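Bedside table with two drawers – wax it, oil it or leave it be?

Posted by Venckus, Tue 12 October

Morning all. I've been going round in circles with this one so I thought I'd ask you lovely lot before I open a tin of anything.

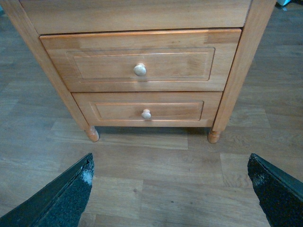 It came from my aunt's spare room when she moved in February, and I've grown very fond of it. The trouble is that both drawers stick, the top one worst, and I have to hold the cabinet with one hand and pull with the other, usually in the dark with my glasses off. My neighbour says candle wax on the runners. My brother says sand them. I'd also like to change the knobs for something in brass, as the pale wooden ones look a bit plain to me, but I'm open to being talked out of it.

Sullari
Oh please keep the knobs! I like them being paler than the rest, and round wooden ones are so much kinder when you walk into them at night (ask my hip). Brass would look very smart for a week and then you'd be polishing it for ever. As for the sticking, candle wax every time. Plain white candle, rub it along the runners and the bottom edges of the drawer, push it in and out a few times, done. I did a whole chest that way and it lasted 11 years.

Patesero
I'm going to disagree, sorry Sullari. Wax is fine if the drawer is only a bit stiff, but if you need two hands the wood has probably swollen and wax will just sit on top collecting fluff. Take the drawer out, look for the shiny patches where it's been rubbing, and give those a light going over with fine paper. Then wax. No opinion on knobs.

Sullari
Well, that's still wax in the end – but fair enough, I'd try the candle first as you can't un-sand a drawer.

Venckus
Thank you both. I had the top one out this afternoon and there is a shiny patch along one side, so Patesero may be on to something. I'll do the candle tonight all the same and see how it goes. Knobs are staying for now.

Patesero
Check the back corners too while it's out.

Last updated Tuesday evening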